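3.2 Demonstration recording in the shared workshop

The gripper was built at the Nosbridge shared workshop between April and 16/09/2021, using hand tools and the one pillar drill open to members. The two jaws are driven by a single Grellar servo through a printed rack, and the wrist plate is bolted to a second-hand Branero arm. Jaw travel is 300 mm, enough to span the narrow face of most household parcels. The arm lifts up to 800 g at full reach, so only empty or lightly filled cartons were used.

Before any motion was programmed, parcel handling by hand was recorded from head height. The set holds 47 clips. Cartons were used as received, with their printing and wear left alone, and were handled over the bare workshop floor. For each clip we noted which corners were held, whether the thumb lay on the front face, and how far the fingers wrapped under the bottom edge. Labelling was done by Skjelbred and checked by MacKinnon.

The two hands were labelled separately, as their grips often differ on the same carton (Figure 2). A wrapped grip was mapped to full jaw closure, and a fingertip grip to partial closure with a lower current limit on the servo. Clips in which a hand hid the lower edge completely were kept, but were left out when the closure values were set.

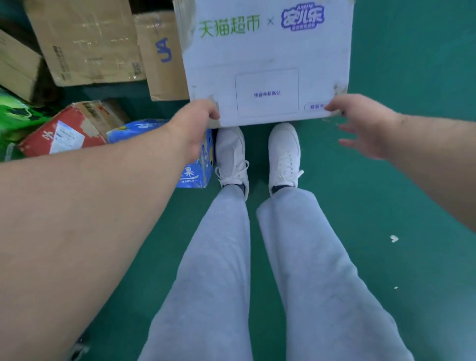 Figure 2. White carton held by its lower corners, seen from head height. Left hand: wrapped grip, thumb on front face. Right hand: fingertip grip.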